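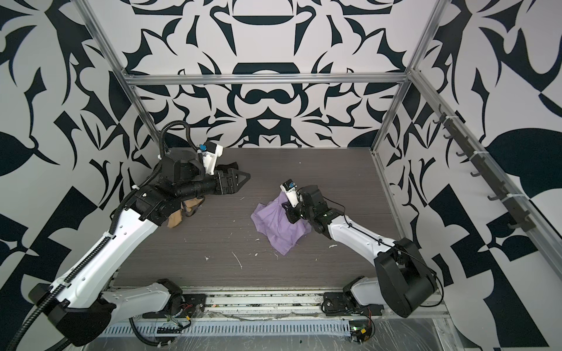
3. Recogida de demostraciones

Tiempo de lectura: 9 min

Figura 1. Puesto bimanual de teleoperación con prendas sobre la superficie de trabajo. La pinza derecha tiene cogida una esquina de la tela lavanda.

3.1 Puesto y operador

Todas las demostraciones se hicieron por control remoto, con los dos brazos montados sobre el raíl frontal. El operador maneja dos brazos maestros, uno por mano, y mira tres imágenes: la cámara fija y las dos de muñeca. Sin visión directa de la mesa. Lo decidimos pronto, después de comprobar en los ensayos previos que el operador, si puede asomarse, se asoma, y entonces demuestra cosas que la política no tiene modo de ver.

El software de grabación es Plunetti, con los cambios que se detallan en el apéndice B. El mapeo entre maestro y seguidor es articular, directo, sin cinemática inversa de por medio. Se probó el mapeo cartesiano y se abandonó: cerca de la mesa las correcciones del solver metían pequeños saltos en la muñeca y la tela se escapaba. La apertura de la pinza se graba como valor continuo. Fuerza no medimos ninguna. El único indicio de contacto es la corriente de los motores, que guardamos pero no usamos como entrada.

La tarea: separar una prenda del montón y dejarla aparte, en la zona central. Doblar queda fuera de este trabajo. Las prendas se sueltan a mano antes de cada episodio, sin colocarlas, y la orden (qué prenda sacar) se fija antes de soltar el montón.

3.2 El problema de elegir el punto de agarre

Un humano con las manos libres palpa, pellizca, suelta, vuelve a pellizcar. Por teleoperación eso cuesta mucho y el operador acaba eligiendo el punto con la vista. Conviene entonces saber qué ve. En la cámara de muñeca los bordes de una prenda asoman por debajo de otra y no siempre se distingue un dobladillo de un simple pliegue; con la tela negra, además, la costura casi desaparece en cuanto la exposición automatica baja. 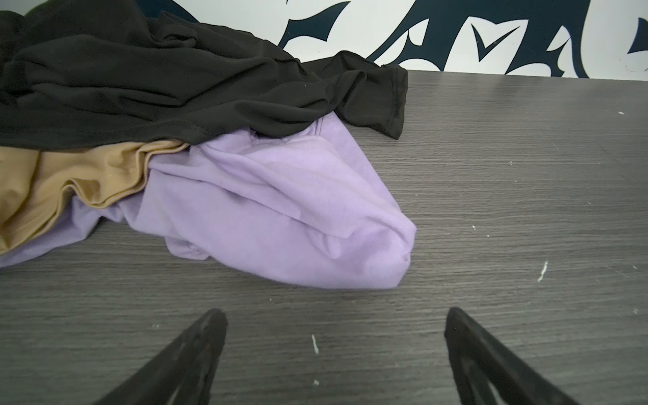
Drarisano, octubre

Nota del cuaderno de sesión, transcrita casi tal cual. Montón de tres prendas, negra encima, lavanda y beige debajo. La punta redondeada de la lavanda queda delante de los dedos, tentadora. El borde superior se mete bajo el dobladillo de la negra, o sea que tirar recto es arriesgarse a llevarse las dos. Criterio acordado: con solape visible, primero el brazo libre sujeta la de arriba, luego se tira. Si no hay sitio para el segundo brazo, arrastre lateral lento. Anotar siempre cuál de los dos modos.

El criterio parece obvio escrito así. No lo era. En la primera tanda cada operador hacía lo suyo y los datos mezclaban dos estrategias incompatibles desde estados iniciales casi iguales. La política entrenada con esa mezcla hacía lo esperable: promediar, quedarse a medio camino, dudar sobre la tela sin cerrar la pinza. Descartamos la tanda entera y volvimos a grabar con la regla anterior.

3.3 Protocolo de grabación

De la segunda tanda conservamos 91 episodios. De ellos, 58 con sujeción previa y el resto con arrastre lateral. Un episodio se descarta si se cae la comunicación, si la prenda sale del alcance o si el operador suelta el maestro. Los agarres fallidos seguidos de corrección no se descartan; al contrario, se etiquetan y se quedan. Son los que enseñan a recuperarse.

Para el cierre dimos una sola instrucción: bajar con la pinza abierta, cerrar despacio, esperar, levantar un poco y mirar la cámara de muñeca antes de seguir. La pausa alarga el episodio, sí. Pero deja en los datos un instante estable en que se ve si hay tela entre los dedos, y ese instante es el que luego usamos para etiquetar el resultado del agarre.
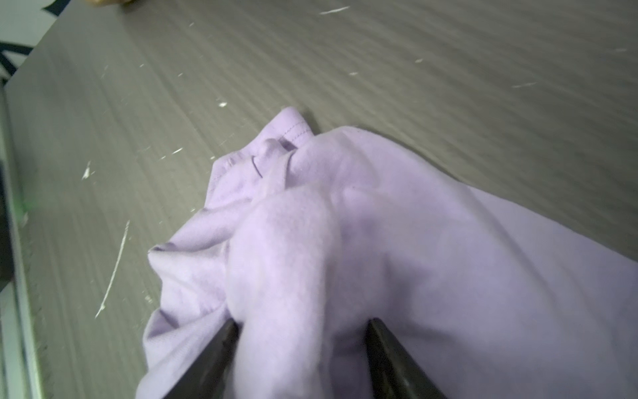

Según Brøndum, la pausa sesga el conjunto: la política aprende a pararse también cuando no hace falta, y en telas finas ese tiempo muerto es justo cuando resbalan. La objeción nos parece razonable. Repetimos el entrenamiento recortando las pausas a posteriori y el movimiento salió más fluido, pero con más levantamientos en vacío, asi que mantuvimos la versión con pausa. Queda pendiente probar una duración variable, que dependa de la corriente de la pinza.

También se nos sugirió guiar los brazos directamente con la mano, en lugar de usar los maestros. Lo probamos en 2 sesiones. Mejor sensación de contacto, peor imagen: los antebrazos de la persona entran en las tres cámaras y tapan la tela en el momento crítico. Esas sesiones no entran en ningún resultado. 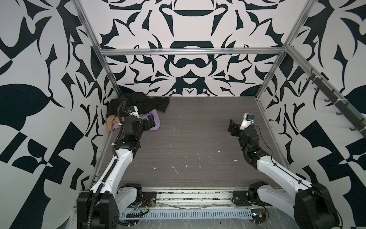

La coordinación entre brazos es lo que más distingue a un operador con práctica de uno nuevo. El nuevo mueve un brazo, lo deja, mueve el otro. El conjunto queda lleno de tramos con un brazo quieto en cualquier postura, y la política copia la quietud pero no la postura. Por eso definimos una posición de espera: pinza abierta, en el aire, sobre la zona libre de la mesa y lejos del montón. En la vista fija se aprecia una disposición de este tipo, la pinza izquierda apoyada en las telas del fondo y la derecha abierta sobre la superficie despejada. Desde ahí el segundo brazo puede entrar a sujetar o a recibir sin cruzarse con el primero. El etiquetado de fases (espera, aproximación, sujeción, tirón, suelta) se hizo a mano con Nutetik, episodio por episodio, y las fronteras dudosas se asignaron a la fase anterior.

Los detalles de la arquitectura y del entrenamiento, en la sección 4.

Contacto | © Grupo de manipulación textil, Drarisano | Volver arriba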